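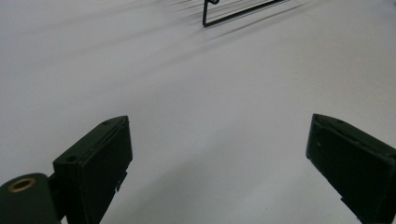 Última alteração: domingo, 1 de março de 2026

Aforrador_do_Sado
Boas, pessoal. Tenho umas 80 ações da Vandenberghe compradas em dezembro, e desde os resultados que aquilo só anda para baixo. Na sexta fechou outra vez no vermelho e eu já nem abro a aplicação da corretora ao almoço, que me estraga a comida. Vocês reforçavam, seguravam ou saltavam fora? O dividendo continua de pé, pelo menos foi o que disseram na conferência, mas a previsão de margens veio fraquinha.

vasco.antunes
Eu segurava. Estou lá dentro há mais tempo do que tu e já vi quedas piores. O problema é a Rallora estar a esmagar preços no norte da Europa, e isso passa quando deixarem de ter dinheiro para queimar. Reforçar é que só depois do próximo trimestre.

JoanaC_bolsa
Vasco, desculpa lá, mas andas a dizer que "isso passa" desde o verão! A Rallora fez um aumento de capital e tem caixa para continuar a chatear toda a gente. Eu vendi metade da minha posição e dormi lindamente.

Aforrador_do_Sado
Joana, vendeste com prejuízo?

JoanaC_bolsa
Com prejuízo, sim. Pequeno. Doeu mais no orgulho, e sempre abate às mais-valias que fiz com a Stalteck. 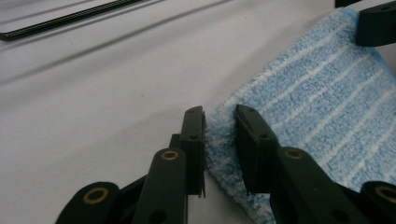

Toalha azul-clara de microfibra

arnaldo_m
Metendo a colher: alguém leu as notas às contas? Há um empréstimo de 200 milhões que vence no próximo ano e que vai ser refinanciado a uma taxa bem mais alta. Para mim o risco está aí, a Rallora é conversa de café. Com aqueles juros, ou cortam o dividendo ou cortam o investimento.

vasco.antunes
Li, e eles têm linhas de crédito por usar. Arnaldo, tu vês dívida em todo o lado, pá. Na Sanditz disseste o mesmo e a ação subiu 23% a seguir.

arnaldo_m
Subiu porque venderam a divisão de embalagens e pagaram aos bancos! Ou seja, a dívida era mesmo o problema. Mas pronto, fica com essa vitória.

Aforrador_do_Sado
Vocês os dois deviam ter um programa de rádio. Então e ordens de stop, usam? Nunca pus nenhuma e começo a achar que devia.

JoanaC_bolsa
Uso em tudo o que é empresa pequena. Numa Vandenberghe, que negoceia pouco, cuidado, que numa manhã parada o stop dispara e vendes no mínimo do dia. Já me aconteceu e ainda hoje me irrito (foi com a Stalteck, antes de ela subir, claro).

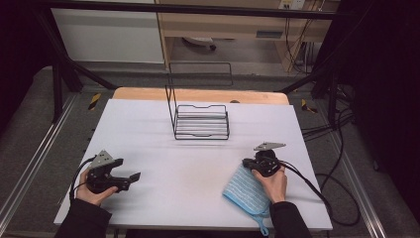
Página modificada pela última vez há 2 dias

ronja_b
Olá a todos, leio mais do que escrevo. Eu olhava primeiro para o peso que isso tem na carteira. Se for cerca de 2%, deixava estar e ia à minha vida. Se for um terço, a conversa já é outra, com ou sem dividendo.

Aforrador_do_Sado
Pois... está mais perto do terço. Não me batam.

arnaldo_m
Um terço?! Vende já uma parte amanhã, homem.

vasco.antunes
Aí até eu concordo com o Arnaldo, e custa-me escrever isto. Mas não vendas tudo à pressa na abertura, põe uma ordem limitada e espera.

Aforrador_do_Sado
Vou pôr metade à venda com limite um bocadinho acima do fecho de sexta. Se executar, venho cá contar.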